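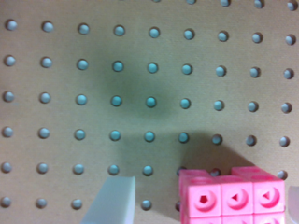
Flurndale Robotics Club – sorting arm project, spring term pictures

Quick page, putting this up before the bell. Parents keep asking what we do in there until five thirty, so this is what. Not many pictures, I'll add more if I find the other card.

For anyone new: the club has one big project a year, and this year it's Lisex. Lisex is our name for the whole thing, arm plus board plus the code. The job is to pick up a piece off a pegboard and move it to where the sorting list says. Sounds easy. We started in January and we're still at it.

The kids work in pairs. One drives, one writes in the log. Then swap. Every try goes in the log, good or bad, even the embarassing ones. As of last night the log stands at 1,826 tries. The goal back in January was 1,000 and we went past it before spring break, so the new goal is "until the Nastum meet."

Nastum is the regional meet. Three rounds, nine pieces per round, and you don't get to see the layout until the clock is running. Points for each piece in the right spot. Points off if you knock another one over. You can touch the arm once between rounds and after that hands stay behind the line. Full rules are on the sheet that went home, ask me if yours got lost in a backpack.

The pink cubes get their own paragraph. Snap cubes, the kind from second grade math. We click them together into different lumps so the arm has to deal with odd shapes. Low spots, high spots, sides that don't match. Pretty good test and they cost next to nothing. They also get handled by everybody who walks past the table, so PLEASE check the lump against your log entry before you start. Two pairs logged a whole afternoon under the wrong shape in February and we had to throw it all out.

Grip settings for the lump, if you're picking this up after being absent: open wide, come down slow, stop, look, then close. Do not close on the way down. I know it's faster. Look at both fingers before you commit, one is nearly always nearer to the cubes than the other, and if it's way off you back up and go again. 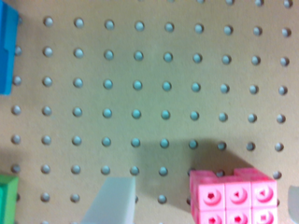
Subira Mussa: Can we please put the slow approach back in for pink? We changed it for speed and my pair's log got worse the same day. I went through it and 286 of our tries are pink ones, so it isn't bad luck. I'd take fewer points for time and get the piece.

OK yes. Slow approach is back in as of today, pink only. Subira wrote the change and Godoy table tested it. (The tables are named after old club mascots, don't ask, Godoy was a hamster.)

Wrist camera on the pink lump with a bit of blue and green along the left side. We look at this kind of view a lot, more than I expected when we started. From across the room everything seems lined up. From the wrist you find out.

Things we wrote on the whiteboard about the wrist view, copied so I don't lose them:

Shadows. The pieces throw dark patches on the board and the first version of the finder kept treating the dark part as a piece. Fixed mostly. Still does it now and then late in the afternoon.

Holes. The board is all holes, obviously, and at first the kids wanted to paint over it. Then somebody worked out you can use the rows as a ruler. Now the finder uses them to get its bearings. Nice idea, took three weeks to get right, the rows come out a little tilted in the picture and that has to be taken out first.

Color. Pink is easy to find. Green was easy until we changed the lamp. We don't change the lamp anymore.

Next job after pink was single pieces, spaced out, no lumps. Sort of a rest after all that but also where most of the Nastum points are. Blue and green cubes plus a black brick. The brick is the annoying one. Low, narrow, and the fingers have to come down nearly to the board to get any hold on it. Last years team skipped bricks completely and lost the second round over it.
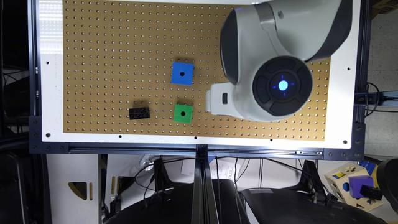

Rafail Koutsoukos wrote in to say the order of picks matters more than the speed, and that when he was in the club they always cleared the tightest corner first while the board was still the way they'd planned for. He also wants to know if we still lose an hour every term to a plug that isn't all the way in.

Yes. We do. Twice so far.

The order thing started a proper argument. Half the club says nearest piece first, the other half says hardest first. We ran both for a week. Nearest first is quicker when nothing goes wrong. Hardest first loses fewer pieces. The kids voted and it was hardest first by one vote, and I'm staying out of it.

In the overhead shot the blue cube, the green cube and the brick are out on the board with the arm coming in from the right. Purple cube is parked on top of the shape sorter, waiting its turn, along with another brick. Purple comes into the list in round three.

A few housekeeping things while I'm typing:

– Chairs go back under the frame when you're done. Cables stay where they are. If a cable looks wrong tell me, don't fix it.

– Pieces not in the round live on the sorter or in the tub. Not on the edge of the board.

– Log pages have names AND the time. A page with no time is a page we can't use.

– Safety stop gets pressed before anyone reaches in. Every time, also for "just one second."

– Snack table is on the other side of the room for a reason.

We did a full practice on the single pieces with the real clock. Drivers got nervous, one pair sent the arm to the right place on the wrong list, which was sort of funny and sort of not. Reading the list out loud before you hit go is now a rule. Seems to help. The writers like it too because they can hear what's coming.
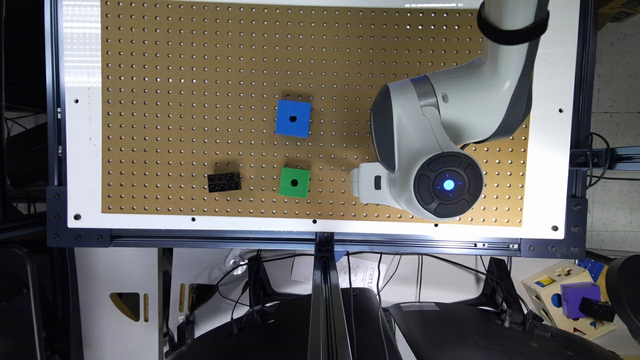

Singles practice, overhead. Green cube closest to the gripper, blue above it, brick off to the left.

Still to do before the meet: brick picks, finish the purple part of the list, print the new log sheets, find the other lamp so we have a spare of the SAME kind. Also somebody has to write the one page summary the judges want and so far I have zero hands up. It's one page. It can have drawings.

Rides to Nastum – sign up sheet is on the door, need two more cars. Kids bring lunch and a sweater, the gym there is cold. Shirts are in, see me for sizes.

More pictures after the meet if I remember to charge things.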